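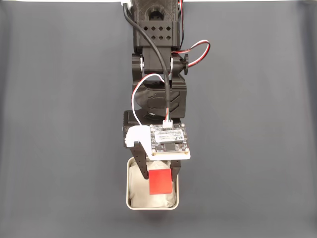
Cloths in Tins: Frequently Asked Questions
Last updated 19/07/2026

I started keeping my cleaning cloths crumpled up in a square metal tin on the table, wrote one short post about it, and the mail has not stopped since. The newsletter goes out to 1,284 people now, which I still can't quite believe, and a lot of you write with the same questions. So I've gathered them up and answered them in one place. If yours is missing, send it to me and I'll add it at the next update.

Jurgita Vasiliauskas, Skomdale

The basics

What do you mean by a cloth tin?
An open metal container that lives on a work surface and holds clean, dry cloths. There is no system to learn. You push the cloths in by the handful and pull one out when something spills. When it has been used, it goes in the wash and a clean one goes back in the tin.

Don't you fold them?
No! I folded cloths for years, and I had a lovely drawer of them, and I never once wiped up a spill with one because I didn't want to wreck the stack. Crumpled cloths are easy to grab with one hand, even when the other hand is full of something sticky. If you love folding, please fold. Several readers roll theirs and swear by it.

Why metal?
I like the weight of it. A light basket skids across the table when you tug at a cloth that's tangled with its neighbor, and a decent metal tin mostly stays put. It also wipes clean in a second and doesn't hold on to smells the way my old wicker one did. Wicker snags on terry cloth too, and you end up with long loops hanging out of your towels.

Does it have to be square?
It doesn't. I've seen round cake tins, loaf pans, an old roasting tray and a very handsome bucket. Square ones sit nicely against a wall or in the corner of a shelf, and two of them side by side don't waste the space in between. If a round one is what you've got in the cupboard, start with that and see how you get on.

Where did yours come from?
The first was a baking tin that had lost its lid. The second is from Jõgi, the hardware store here in Skomdale, from the shelf at the back with the preserving jars. People ask about the Jasora ones a lot. I have tried a Jasora and it's a good solid tin with a rolled rim, though a little tall for my taste.

Choosing cloths

What fabric should I use?
Cotton, as old as you can find. Flat sheets, pillowcases, thin towels and undershirts all make wonderful cloths once they've been through the wash enough times to go soft. New cotton often has a finish on it that makes water bead up and roll away, so wash new cloths a few times before you judge them. Leave out the fabric softener, which does the same thing.

Why always white?
You don't have to stick to white, but I'm very fond of it. You can see right away whether a cloth is clean, you can see what you've just wiped up, and you can wash the whole lot hot without worrying that something will run. I once had a single navy T-shirt square in the mix and everything came out the color of dishwater. Test dark fabrics on their own first.

What size do you cut them?
I tear mine to suit the fabric, so they're all a bit different. A pillowcase opened along the seams gives you four generous pieces. Anything much smaller than your spread hand is annoying for table work, though little ones are perfect for polishing and for getting into corners.

Do I need to hem them?
Woven cotton will fray, so either hem it, run a zigzag stitch around the edge, or cut it with pinking shears and accept some threads. T-shirt fabric doesn't fray at all, and you can just cut it and go. I tear sheets along the grain, pull off the loose threads after the first wash, and leave them. They settle down.

Can I buy ready-made ones?
Of course. I have a few Muvero cloths that came as a present and they've worn well. Look for plain cotton or a cotton and linen mix without a coating.

How many do I need?
Enough to fill the tin and enough to fill it again while the first lot is in the laundry. My household gets through a tin in seven days. A house with toddlers in it will be faster, and a reader with three dogs tells me she doesn't bother with one tin, she has one in every room.

Filling and placing the tin

How full should it be?
Full enough that the cloth comes up to the rim, loose enough that you can pull one piece out without bringing the rest along. Shake each cloth open before it goes in, then drop it in by the middle. If they come out in a chain like a magician's scarves, you've packed them too hard.

Where's the best place to put it?
Wherever the mess happens. I tried the shelf above the sink first, and then caught myself walking past it with wet hands to get paper towels from the counter. Now it sits right out on the table, with nothing stacked on top of it. Keep it away from the stove, please. Dry cotton near a burner is a bad idea in any container.

Won't it look messy?
I thought it would, and I've come around completely. White cloth in a plain metal tin on a matte gray-blue tabletop looks lovely to me, crumples and all, and it even gets along with a little red cube sitting out on the same table.
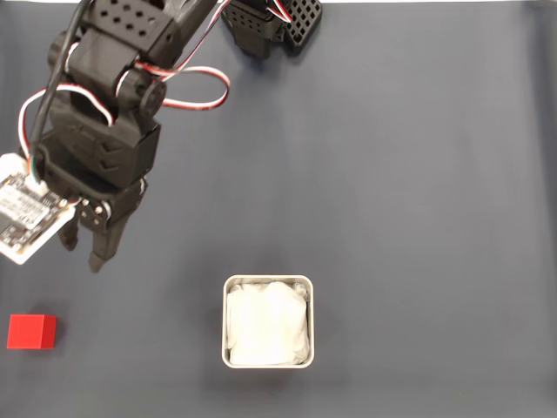
Will the tin scratch my table?
It can, especially on a matte finish, where a shiny rub mark shows up when the light is low. Cut a piece of felt to fit the base, or stick a small felt dot under each corner. In a pinch, one of the cloths folded flat underneath does the job. Lift the tin when you move it and check the underside now and then for grit.

Can I keep other things in there too?
I'd say no, speaking as a person who once washed a pencil, two coins and a wooden block along with her cloths. Small things sink straight to the bottom. Give the blocks and the pens a container of their own.

Washing and care

How do you wash the cloths?
Shake them out over the trash, rinse anything really dirty, then wash them hot with ordinary detergent. I do cloths as their own load. Line drying is great for white cotton, and a sunny day will fade all kinds of stains that the machine left behind — tomato especially.

Where do the dirty ones go?
Somewhere they can dry. I hang them over the edge of a bucket in the laundry room until there are enough for a load. Please don't put damp cloths back in the tin. They'll sour, the clean ones around them will pick up the smell, and if the tin isn't stainless you'll get rust on everything.

I already have rust marks on my cloths. Can I save them?
Often, yes. Lemon juice and salt, left on for a while in the sun and then rinsed out well, will lift fresh rust from white cotton. Keep chlorine bleach away from it, as bleach can set a rust stain for good. As for the tin, scrub the spot with a little baking soda paste, dry it very thoroughly, and line the bottom with a scrap of cotton you can swap out.

What about cloths with oil or wood finish on them?
This one is serious, so please read it even if you skip the rest. Cloths used with linseed oil, Danish oil, oil-based stain and similar finishes can heat up by themselves as they dry, and a crumpled pile in a container is exactly how fires start. They never go in the cloth tin and they never go in the laundry basket. Spread them out flat in a single layer outdoors, away from anything that burns, until they're dry and stiff, or put them in a metal can with water and a tight lid. Then follow your local rules for getting rid of them.

How often should I clean the tin itself?
Whenever it's empty, which for me is wash day. Warm soapy water, a rinse, and then a proper dry, getting right into the corners where the lint collects.

When is a cloth finished?
When you can read through it. After that mine go to the shed for bike chains and muddy boots, and then they're done. My longest-serving cloth was torn from a sheet my mother gave me, and I make no secret of being attached to it.

A few more that keep coming in

Do you still use paper towels?
Yes, for raw meat juice, cat sick and bacon. One roll lasts us a very long time.

My family won't use them. Any tips?
Move the paper towels into a cupboard and put the tin where the roll used to be. You don't need to give a speech. Mine switched over in a few days and then asked why we hadn't done it earlier (I'd been suggesting it since spring!).

Is this okay for small children?
It's wonderful for them. A low tin of soft cloths is just about the first bit of cleaning a toddler can do alone, and pulling every last one out onto the floor is half the fun. Run your finger along the rim before you hand it over. Some cheap tins have a raw edge that can cut, and those should stay up high or go to the recycling.

Can I come to a cloth swap?
Please do! The next one is in September, in the back room at Jõgi. Bring clean cotton you don't want, torn or whole, and take home whatever you like. There were 23 of us last time and I went home with two flannel pillowcases and a tea towel with a lighthouse on it. Sewing machines will be set up for anyone who wants to zigzag an edge.

Can I share this page?
Go ahead, print it, pass it on, stick it inside a cupboard door. I'd love to hear what you're using for a tin.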